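4.2 O ambiente doméstico simulado

Quando o nosso clube de robótica (o Plirnon, que começou como disciplina optativa e foi ficando) resolveu sair do braço único e passar para dois, eu achei que o difícil seria o controle. Não foi! O que mais nos deu trabalho foi montar um quarto onde valesse a pena mexer nas coisas. A Figura 3 traz quatro vistas dele, todas renderizadas no Wurkness, o simulador que a turma mantém desde a primeira edição do projeto. 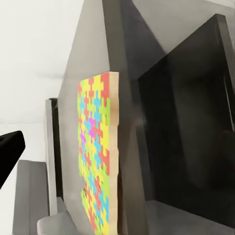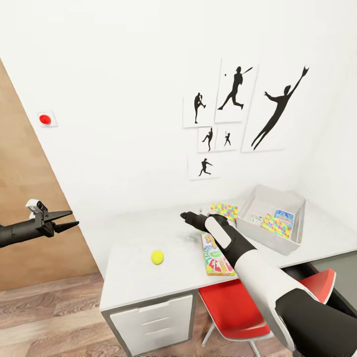
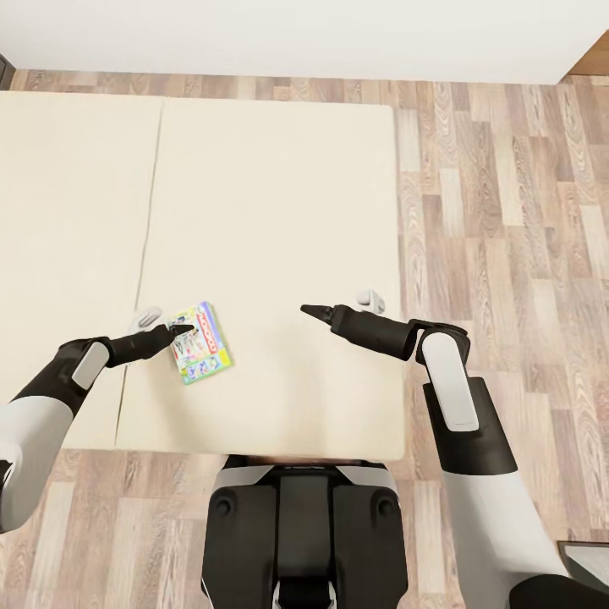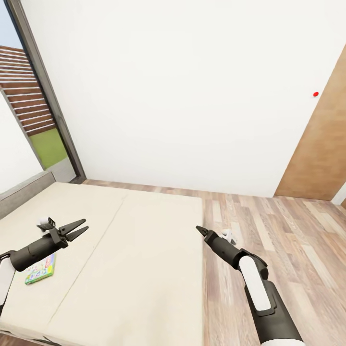

Figura 3. Quatro vistas renderizadas do ambiente simulado. A caixa de MONOPOLY aparece na terceira, com uma garra de cada lado do trecho livre da superfície; na quarta, a garra esquerda está aberta e a direita quase fechada.

4.3 Coleta das demonstrações

Gravamos 1759 demonstrações por teleoperação, quase todas feitas por alunos do segundo ano, em turnos curtos (depois de meia hora todo mundo começava a bater a garra na mesa, eu inclusive). Cada operador escolhia livremente qual braço usar primeiro. Eu era contra, confesso, queria uma regra fixa, mas o Imtiaz Navaratnam insistiu que a regra ia deixar os dados artificiais e acabei cedendo.

Descartamos 659 gravações por perda de sincronia entre os dois braços ou por objeto atravessando a superfície, um defeito do motor de colisão que só corrigimos em novembro. Das que sobraram, 1050 foram para o treino e o resto ficou para validação. Quem fizer a conta vai ver que a validação é pequena. Voltamos a isso na seção 6.

As caixas de jogo foram de longe os objetos mais chatos. São baixas, a capa é cheia de cor, e o estimador de pose se agarrava às letras e ignorava as quinas. Na Figura 3 dá para comparar o problema com o padrão de quebra-cabeça da primeira vista, que tem peças vermelhas, amarelas, verdes e azuis encaixadas por toda a face: ali havia detalhe de sobra e mesmo assim a orientação saía trocada com uma frequência irritante. Tentamos embaralhar texturas, tentamos iluminação aleatória, e o que ajudou mesmo foi incluir mais vistas oblíquas no treino.

4.4 Protocolo de avaliação

Cada política foi testada em 96 episódios, com posições iniciais sorteadas e sementes iguais para todos os grupos. Contamos como sucesso o objeto parado no destino por três segundos, com as duas garras já afastadas. O grupo Rokgate pediu para contar também os casos em que a caixa fica apoiada de lado; registramos esses numa coluna separada da Tabela 2.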